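The shiny floor post

9/18/21

I have been promising this one for weeks, and Xiaoyan has stopped asking when it's coming, so I'd better get on with it. The floor at Bredberg is clean. Properly clean! I walked in this morning with a coffee and stood in the doorway grinning at it.

If you've not read the earlier posts, Bredberg is the long ground-floor unit I share with Hanyu Tang and Boyang Mao. We moved in last December and for most of that time the floor was a sort of porridge colour. We all assumed that was the colour it came in. Then Boyang shifted a cupboard that had stood by the back wall since before we got the keys, and underneath was a perfect rectangle of pale, glossy grey. You can imagine the silence.

What was on it

Old polish, mostly. Layer upon layer of it, gone yellow, with years of shoe scuffs sealed in between the coats like flies in amber. Mopping did nothing at all except make the top layer sticky. I tried washing-up liquid, then vinegar (please don't, the smell hung about for days and it left dull patches), and then I rang Jianhua Fang, who used to look after the floors in a school and was so pleased to be asked that we were on the phone for an hour.

How we did it

Jianhua's advice was to work in strips the width of one person's reach, starting at the far end and backing towards the door. Stripper on, leave it to sit for 15 minutes, scrub, lift the sludge, then rinse. Rinse again. I thought once would do and she was very firm with me about this – three rinses, clean water every time, and if the bucket goes cloudy you do another.

We hired a scrubbing machine for the middle and did the edges by hand with pads and an old paint scraper held nearly flat. The edges took longer than everything else put together. Hanyu did the whole run under the windows on her knees with a podcast on and I owe her dinner, probably several.

After that it had a full night to dry and then thin coats of new polish. Thin! I poured far too much for the first one and had to chase a puddle across the room with the mop. The second coat went down beautifully and by the third I was showing off.

What it looks like now

I love it. It's a smooth, pale grey with such a shine on it that the ceiling lights show up in it as long white streaks. You can just about make out the seams, very faint, and I'd never once noticed them in all those months of porridge. It even flatters my clothes – washed-out jeans and white trainers on pale grey, I look almost coordinated.

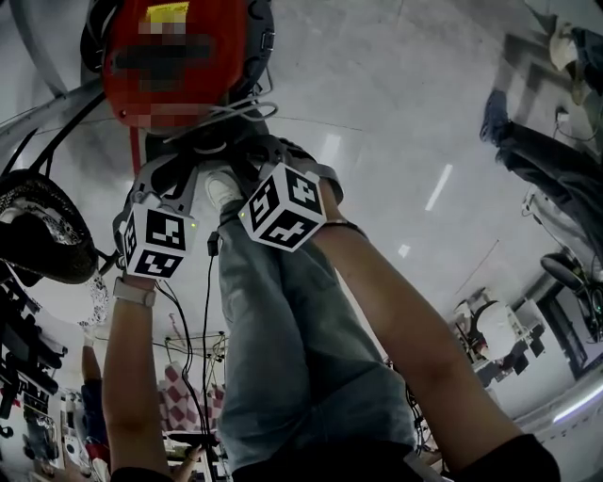 Keeping it that way

There's now a big mat at the door and a smaller one inside that. Dry mop every evening, damp mop at the weekend with a tiny splash of neutral cleaner, and felt pads under all the chair legs. I bought the cheap pads first and they slid off within the week, so spend a bit more on those if you're doing this yourself.

I also have a fresh respect for white trainers. Mine used to go grey round the soles by lunchtime and I blamed the shoes.

Boyang now wants to do the kitchen corner, where there's lino that might be green, or might be blue. We're taking bets. I've gone for green.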